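Cold bedroom over the garage, what finally worked for you?
Home Comfort > Heating & Drafts

wedorow_kate
We have one bedroom over the garage and every December it turns into a meat locker. The rest of the house sits at 68 and that room drops to 57 by morning. My gas bill last month was $454 and I could have cried. My brother-in-law says rip out the garage ceiling and spray foam the whole thing, which he priced at $2,000 if we do the cleanup ourselves. My husband wants a space heater. I want to be able to feel my nose when I wake up. What did you all do?

garagebill
Space heater is a band-aid and an expensive one. Go out to the garage and look at where the ceiling meets the outside wall. Bet you a donut there's a gap at the rim joist. I did mine with cut foam board and canned foam for $155 on a Saturday and the room came up six degrees.

maricelp
Maricel Policarpio here, I've posted in the window thread before. Same setup as yours, same misery! We did the rim joist too and it helped some, but the real difference for us was bedding. I know that sounds like giving up, lol. I switched to plush blankets (the thick fuzzy kind, the kids fight over them) and keep a quilt at the head of the bed for the really bad nights. We've had the thermostat at 62 overnight since Thanksgiving and I sleep better than I did at 68. 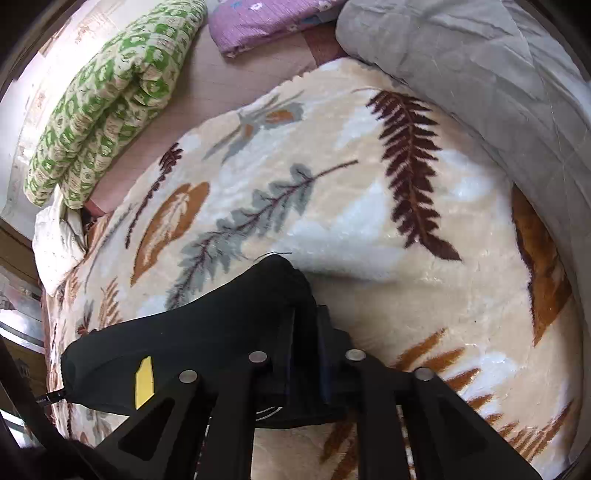 The leafy blanket, my favorite of the bunch

Wash it cold and skip the dryer sheets or it goes flat on you. Ask me how I know.

garagebill
A blanket doesn't fix a leaky floor. She's paying $454 to heat her driveway.

maricelp
I said we did the rim joist too, Bill. Both! You can do both!

kayaaba
I'm with Bill on sealing first but I'd check the duct before anything else. In our place in Bodisham the run to the room over the garage had come apart at an elbow, so we were blowing hot air into the joist bay for who knows how many winters. Hold a tissue up to the register with the fan on. If it barely moves and the other rooms blow fine, there's your answer. Foil tape, please, the cloth stuff dries up and falls off.
Kwadwo Ayaaba

wedorow_kate
OK I just did the tissue thing and it sort of... wiggles? The one in the hall about took off out of my hand. So maybe the duct?

kayaaba
Sounds like it. Could also be a damper that's mostly shut. Look for a little lever on the round duct near the furnace. Free fix if that's it.

herker_heights
Going to disagree with everybody. We paid for the spray foam, $400 more than the quote you got, and I'd do it again tomorrow. No drafts, no exhaust smell, and you can't hear the garage door anymore. You can poke at dampers all winter and that floor will still be cold on your feet.

garagebill
Fair on the noise. Still wouldn't spend that before trying the cheap stuff.

maricelp
Back with a couple more things, I had a minute after dinner. Pull the bed off the outside wall if you have the space. We can't, ours pretty much has to go up against the wall, so what I did instead was pile up at the head end, where the cold comes off the paint and right down your neck.

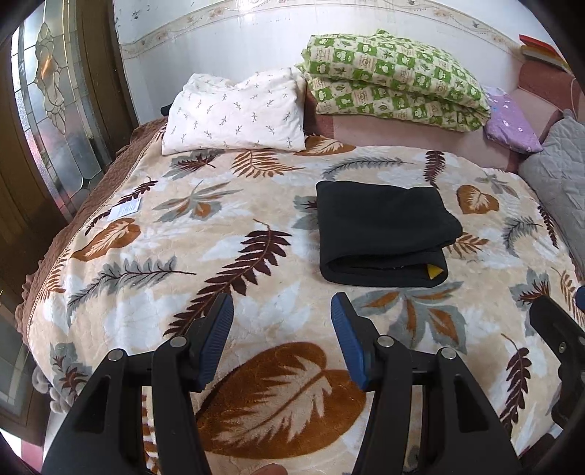
The other thing is the rug. We put a thick felt pad under ours, and stepping out of bed at 5 a.m. went from awful to just kind of annoying. Get the pad before a nicer rug, the pad does the work. And flannel sheets, but only if your husband isn't a furnace. Mine is and we had to compromise on a flannel top sheet and regular on the bottom.

aryee_dad
Flannel top, regular bottom is chaos and I need to try it.

wedorow_kate
UPDATE: found the lever!! It was almost all the way closed. Opened it up and the tissue sticks straight out now. Room was 63 this morning. Still doing the rim joist when it warms up enough for the foam to cure, and I may have ordered a fuzzy blanket. Husband is still looking at space heaters.

kayaaba
Nice! Check the other rooms over the next few days, you might have to close one of them down a hair to balance it out.

herker_heights
Come back in February and tell me how your feet are.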